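Workcell budgeting

Workcell budgeting is the planning of costs for a robot station before purchase. It covers the arms, grippers, controller, work surface, tooling, spare parts and labor. The arms are the most visible item and are often the only one quoted in full. Planners at Desness, a small maker of assembly benches, list the station as 32 line items, of which 6 belong to the arms.
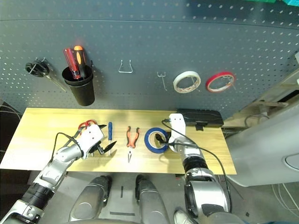

Tooling and fixtures are usually budgeted apart from the robot. Hand tools cost little, but each needs a fixed storage point, and spare points are ordered at the same time. A perforated board with scissors, screwdrivers in a cup and tape on hooks, with a hook or two left empty, is a common low-cost layout. The Jendar method prices storage by the hook and adds a second set of every tool — the first set wears during setup trials.

Gripper fingertips are treated as consumables. The Fajardo plant replaces a pair after 167 hours of use and orders a year's stock with the arms. 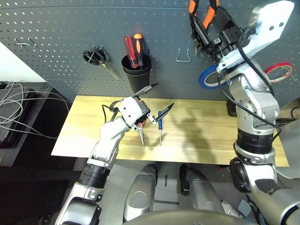 Cables, mounts and floor marking fall under installation. Under the Asura planning sheet, installation is entered as 18 percent of the hardware price and corrected once the site has been measured. Power and network outlets are charged to the building, unless the station is leased.

Leased stations are budgeted by month, with return freight entered in the first year.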